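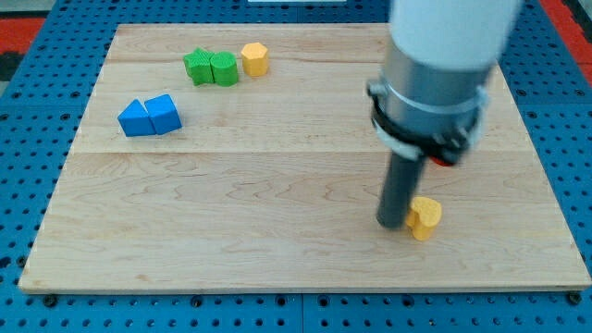 Finishing a maple board that kids will use

tessgrain
Posted 7 Apr 2025
I glued up a maple board over the weekend, two planks, one seam. It's going to my sister's daycare as a play surface, so small hands and probably mouths. I sanded it to 180 and now I'm stuck on the finish. I have mineral oil at home and half a can of Torneso hardwax oil left from a table. Which one would you use? I don't want it to go yellow.

oldmillroad
Mineral oil. Cheap, food safe, doesn't change the color much. Wipe it on, leave it overnight, wipe it off. Redo it when it looks dry.

K_Pruett
I'd go the other way. Mineral oil never cures. It stays in the wood and comes off on whatever you set on it, including paper and clothes. Fine for a cutting board that gets washed and oiled again. A daycare won't keep up with that. Use the hardwax.

oldmillroad
It doesn't come off if you wipe it down properly. I've done 13 boards that way and had zero complaints.

K_Pruett
Were those cutting boards?

oldmillroad
Mostly, yes.

benmoussa_s
I run a small shop and we do a lot of school furniture. Hardwax oil is what we use on tabletops. Two thin coats, buff off all the extra after 15 minutes, then leave it alone. The part people skip is the cure time. Dry to the touch is not cured. Read the can and wait the full time before it goes anywhere near a toddler.
Also go to 220 before you start. Maple shows scratches across the grain, and you'll see them as soon as the oil hits.
Souad Benmoussa

tessgrain
Thanks. Is the seam a problem? I can just feel it with a fingernail at one end.

benmoussa_s
If you can feel it, sand it or scrape it now. Finish won't hide it. Was the glue fully dry when you sanded? If not, the joint can sink a little later on.

tessgrain
I sanded the next morning. I used Stosatico wood glue, the yellow one.

dale in the garage
Next morning is too soon in my opinion. The water in the glue swells the wood along the joint. You sand it flat while it's swollen, then it shrinks and you get a low line. Give it a week and check again.

oldmillroad
A week is overkill. I sand after lunch if I glued at breakfast.

dale in the garage
And I can feel the line in the coffee table I did that way. To each his own.

renny31
What about water based poly? Stays the clearest of anything on maple. Hardwax does warm it up a bit.

K_Pruett
Poly is clearer, agreed. But when it chips you have to sand the whole face. With hardwax you can fix one spot.

renny31
True. Depends how rough the kids are.

tessgrain
They're 2 and 3 year olds, so rough. I'm leaning hardwax. I'll wait the week, scrape the seam, sand to 220 and try it on an offcut first. Should I round the edges more? I only broke them with a block.

benmoussa_s
Yes. Eighth inch roundover all the way around, and do the corners by hand. Finish the bottom with the same number of coats as the top or it may cup.

oldmillroad
Agree on doing the bottom. Still say mineral oil.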